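Looking after a hand-held gripper – speaker notes
Annick Arnaud, Trarnon workshop, afternoon session

Start with the tool on the bench. Pass the spare around while talking.

We run 5 of these at Wallden. Same fingers, same mount, same camera position. The service sheet is one page and it gets done every 400 grasps. Kaczorowski wrote the first version, I cut it down.

Point 1: fingers. Check the screws in each pad by hand first, then with the driver. Stop when it's snug. Plastic threads strip, and then you're printing a new pad – 8 hours on our machine.

Point 2: the brass. If the ring turns with the screw, the mount is done. Don't glue it back in.

Point 3: camera view. Open the fingers all the way, hold the tool over a plain table and look at the live picture. Both pads should show, one on each side, with clear table between them.

Next two slides, fingers open over the white table.
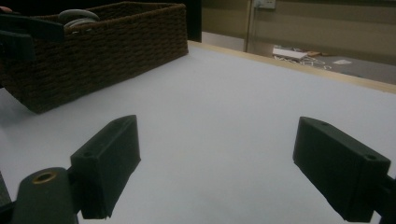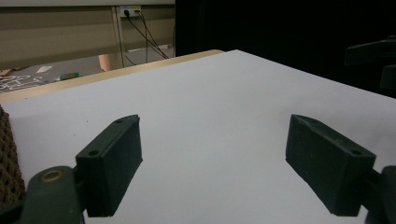
Ask the room what they check first. Most people say the tips. I start at the mounts, then work up to the pads.

Point 4: the log. Tool number, count, initials. Our oldest unit is at 2,963 and on its second set of pads. Pimeo keeps the log on paper and that works fine too.

Leave ten minutes for questions. Somebody will ask about metal fingers – answer is weight, wrists get tired.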